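Workshop notebook – Saturday, bench 2

Operator stations for the Vokstead conveyor panel. Carried on from the last entry. The enclosures are drilled and deburred, the legend plates are in the drawer, and what remained was to go through the pushbuttons before they are fitted. Lurdes Marinho wants the whole set tested on the bench so that fault finding at the machine is confined to field wiring.

Meter: the Menda handheld, leads shorted and zeroed before starting. Lead resistance subtracted from everything below. Used the low ohms range throughout. The continuity beeper is useful for finding a terminal but it sounds well above anything I would accept for a contact, so no results were taken from it.

Procedure, same for every assembly:

Check that the block is seated on the adapter. Pull on it by hand, sideways and straight back. Any movement, take it off and refit.

Identify the contact from the terminal numbers on the block and not from the color of the markings. Carrilho's older stock and the current stock don't agree on color and both are in the same bin.

Measure at rest. Press fully, hold, measure. Release, measure again. Nine operations per button, slow, then a few fast ones while watching for a reading that hangs.

Check the terminal screws run freely in both directions. Back them out to the stop and leave them there for wiring.

Results. The normally closed blocks were good at rest, all under 54 milliohms, and opened cleanly on every press. The normally open blocks were good except for one that read 155 milliohms on the first press and wandered upward on the second. It came down after repeated operation and then stayed down. I still don't want it in a stop or reset circuit. Tagged it and put it in the reject tray with the date code facing up. If it is film on the contact from storage, it will do the same thing again after sitting, so it can be measured again in December when the Plarnument spares are due for their check.

Mushroom heads came out of the carton with the blocks already clipped on, which saved time on assembly but meant the adapters had never been looked at. Took each block off, checked the latch, put it back.

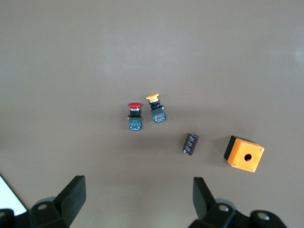

Can the red and yellow heads be swapped if a station is short of one color?

Mechanically they fit the same adapter, but on this job red is stop and yellow is the jam reset, so the color has to follow the drawing and the station waits until the right head is on the shelf.

Adapter orientation. The adapter goes on only one way relative to the head, but it is possible to get it partly engaged and have the latch feel closed. When that happens the block sits at a slight angle to the stem and the plunger meets the actuator off center. The contact still changes over on the bench. It will probably keep doing so for a while in service. Found two like this. Both went back together correctly with no damage to the tabs, and both were measured again from the start of the procedure.

Bezel ring and seal. The ring only clamps properly if the gasket is flat behind it. On the trial fit in the drilled scrap plate the gasket rolled under the edge when the ring was turned with the head still in place. Better to hold the head still from the front and tighten from behind. Torque by the plastic wrench until the body no longer rotates under a firm twist, then stop. Going further distorts the gasket and I have seen the thread strip on this style before.

Hole size. The drilled holes measure correct with the calipers after deburring. The paint is thick around two of them on the second enclosure and the anti-rotation notch needed a pass with the needle file. Filed the paint only, no metal removed. The bare edge, if there is any, gets a dab of touch-up before the head goes in.

Capacitors. The suppression board for the reset relay is still open on the bench. The electrolytics for it come from mixed bags, so each one gets read, measured and bent to fit individually. Value and voltage checked against the parts list under the magnifier, polarity stripe checked against the silkscreen. The silkscreen on this board revision marks the positive hole and the part marks the negative lead, and the previous revision was stuffed backward in one position for that reason. Measure capacitance before soldering – the tolerance on this type is wide and anything below the lower limit is scrapped. Don't use parts with cut leads for this board, the spacing is wider than the body and there isn't enough left to form.

Small parts on this bench roll. Anything cylindrical goes in the lidded tray between measurements.

Wiring notes for Monday's shift to pick up: ferrules on all conductors, one conductor per terminal, jumpers made off at the terminal strip and not at the contact block. Leave enough slack in the bundle that the cover can be opened flat. Number both ends before pulling anything through the gland.

Still open:

Legend plate for the reset is engraved in the wrong case compared with the stop plate. Ask Lurdes whether Vokstead cares. If they do, both plates get redone together.

Replacement for the rejected normally open block. Carrilho part, not from the old bin.

Drawing sheet for the second enclosure shows the reset above the stop. The enclosure is drilled for the opposite. Holes are the same diameter so nothing needs to be cut again, but the drawing needs a redline before the wire numbers are printed.

Needle file back to the bench 1 drawer.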